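Suche im Buch Kapitel Suchbegriff eingeben

Kapitel 4
Greifer im Vergleich

Wer Greifer vergleichen will, nimmt gern einen Würfel. Würfel sind höflich. Ein Lappen dagegen hat bei jedem Versuch eine andere Form und bringt jedes Datenblatt in Verlegenheit.
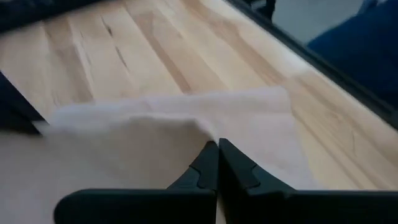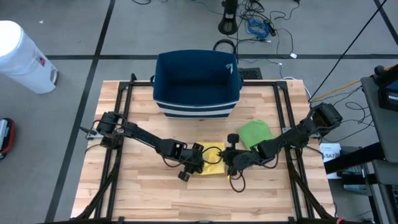

Schwarze Finger, weicher Stoff:
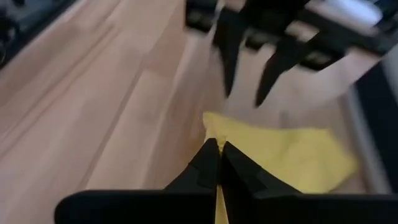

Mészáros wandte nach der ersten Auflage ein, 200 Griffe je Fingerform seien zu wenig, unter 1.000 rede man über Wetter. Wir bleiben bei 200, zählen aber Fehlgriffe jetzt getrennt nach Abrutschen und Danebenfassen. Abschnitt 4.1 beginnt mit der Fingerspitze.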